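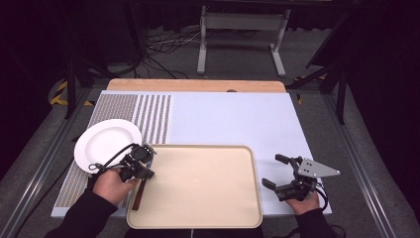
Fedmont Web & Search Team - Workshop Tips

Tips for getting a site crawled properly. Collected from the team thread, tidied up a bit by Arne Kramer. Last touched October 27, 2021.

Sitemaps first. One sitemap per section, not one giant file. The Sukska shop had everything in a single file and we couldn't tell which part wasn't getting indexed. Split it, submitted each one, found the trouble in the colour swatch pages. 84 of them, all with a noindex left over from staging.

Which brings me to staging. Password it. Don't rely on robots.txt, a blocked URL can still show up in results if somebody links to it. And check the noindex is gone when you go live - put it on the launch list, top line.

Robots.txt - keep it short. If you can't remember why a line is there, ask Nga Thái before you pull it. Don't block your CSS or scripts folders. The page has to render.

Redirects. Old page to nearest matching new page. Not everything to the home page, please. Chains: fix anything over two hops. Brijesh Dubey has a spreadsheet for this, tab called "hops", filter on the last column. Leave the redirects up for at least a year. Longer if there's no reason to take them down.

Canonicals
- full address, with https
- one per page (the Tô theme adds its own, so check the source if you've got a plugin doing it too)
- don't canonical page 2 of a list to page 1
- match what's in teh sitemap

Menus. Real links with a real href. If it only works on a click script the crawler likely won't follow it. Quick test: right click, open in new tab. Nothing happens? Fix it.

Titles. Write them by hand for the top 100 pages, let the template do the rest. Put the useful word early. Suburb names at the front if it's a service centre page.

Log files - worth fifteen minutes a month. Toàn Đồng pulls ours in the first week. Look for bots stuck in the calendar or the filter pages. In September the Stemau site was getting hammered on ?sort= addresses, 9 versions of every catagory page. We took the sort links out of the markup and left it as a form.

404s. Leave them be if the page is really gone. Make sure it sends a proper 404 and not a 200 with a sorry message on it. Check in the browser tools, network tab.

Page moved and rankings wobble? Wait. Don't change three more things the same arvo. Write down what changed and when in the log.

Still to add: hreflang notes (Tín Cù has a draft), image file names, what to do with old PDF's.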